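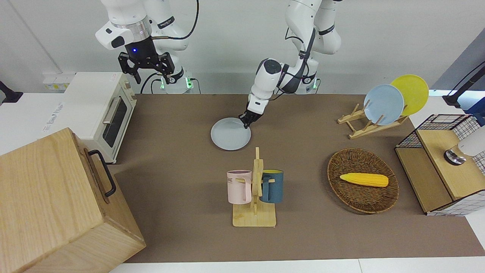
The two-arm kitchen bench at the Prosell open day, Sat 16 October.

"Plates are the hard part," says the engineer who runs the bench for Prosell. Visitors had 2 hours with the arms, and most asked about speed. She would sooner talk about grip.

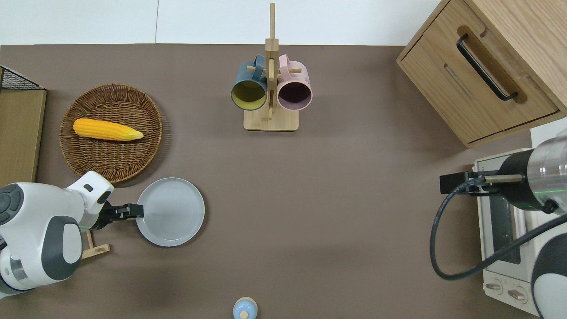 Prosell moved the bench over from Lirnance and plans a second one in November. "A mug on a peg gives you a handle – a plate lying flat gives you a thin rim," she says. The next job is stacking.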